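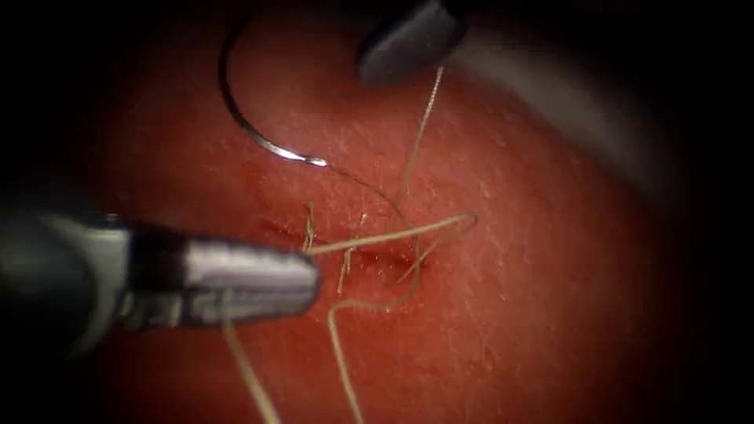 Progress report no. 4: upkeep of the suturing cell
Project Mallard, Ondell laboratory
Prepared by Thirumalai Chowdary, 11/25/20

1. Work done in this period

The two arms were taken out of service in turn, so that the cell could continue with one arm for simple tests. On the left arm we replaced the drive cable of the wrist. It had stretched, and the jaw closed later than the command. On the other arm only cleaning and new grease were necessary. After this we repeated the zero position of all joints with the steel block which Tamura lent us.

The cell has now made 166 stitches since the cable was changed. We stopped the machine 10 times, mostly for a thread that slipped out of the jaws. I have noted each stop in the log book, and the copy is kept in Drorndale.

2. Camera at the wrist

The small camera needed more attention than I had planned. Its holder was turning a little when the arm moved fast -- we found this only by comparing with the fixed camera.

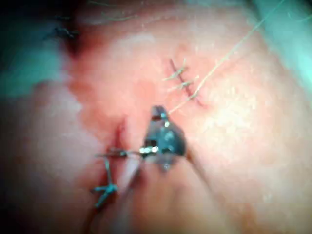
The holder now has a second screw and a drop of thread lock, and we check the angle every morning before the first run. The focus is still a compromise: near the jaw tip it is acceptable, further away the tissue pad becomes soft. I would like to test another lens, but I do not ask for extra money for it at this stage.

3. Open points

The spare wrist cable has not arrived. If the present one fails, we would lose more than 2 weeks. The supplier promises delivery in February. I kindly ask you to confirm that the remaining part of the maintenance budget may be used for a second spare.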